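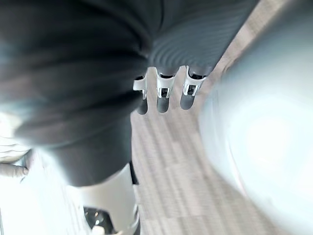
Section 9. Fitting the Driver Arm Restraints and Sleeves

The Clullonell restraint kit is to be fitted before a car is presented for technical inspection at Arnen Speedway. It applies to all sprint and modified entries. Dark grey fabric that gathers in broad folds, with a finely ribbed sleeve beside it, shows how much slack such material can hold, and slack of that kind must be drawn out before the straps are measured. The kit contains two sleeves, two straps and one Teltusard buckle plate.

1. Seat the driver in full racing dress with the lap and shoulder belts tightened.

2. Slide each sleeve over the forearm until the hem rests above the glove cuff.

3. Pass the strap through the buckle plate and leave 3 inches of free end.

Caution: Do not cut or sew the straps. An altered strap voids the approval label.

4. Ask the driver to turn the steering wheel fully in both directions. Neither strap may catch on the wheel or the shifter.
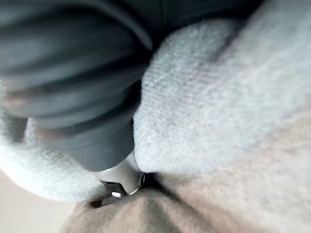

Hadgu Racing, commenting on the previous edition, asked that this check be repeated with the window net raised, as a strap that clears the wheel with the net down may still snag on the lower net bar. The request has been adopted. Both positions are now checked, and the result is entered on Form 633.

5. Release the main buckle. Both straps must fall free without being pulled.

Note: Kits are inspected each December. A kit that has been used in 100 races is to be withdrawn regardless of its appearance. 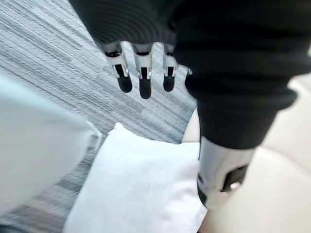
6. Sign the form and hand it to the inspector with the car's entry card.

Revised 19 Mar 2022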